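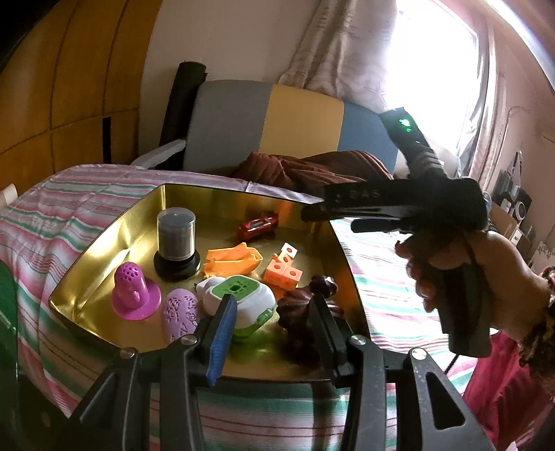

Olmont Hand-Held Gripper Pair - Good Practice Pack

We put this pack together for teams who gather handling data in ordinary homes, and who would like every session done the same way, whoever happens to be holding the grips. You get two hand-held grippers, a spare set of finger pads, and the printed Nurnia practice guide, which Annelies Boersma wrote for us and still fusses over every July (bless her).

The guide runs to 38 pages, but the parts people really use are the short ones:

Wipe the finger pads before each session and check the screws on the linkage arms.
Keep small objects together in a shallow tray, with room between them for open jaws.
Keep fingers on the handle and well away from the jaws.
Run cables clear of the tray.
Ask before working in anyone's home, and put away letters and family photos first.
Stop for a rest after 16 minutes - tired wrists make sloppy grasps!

Jozef Dijkstra looks after orders and is always glad to talk through a room setup with you before you buy.

Item number: 226
Pads: sold in pairs, Skulberg fitting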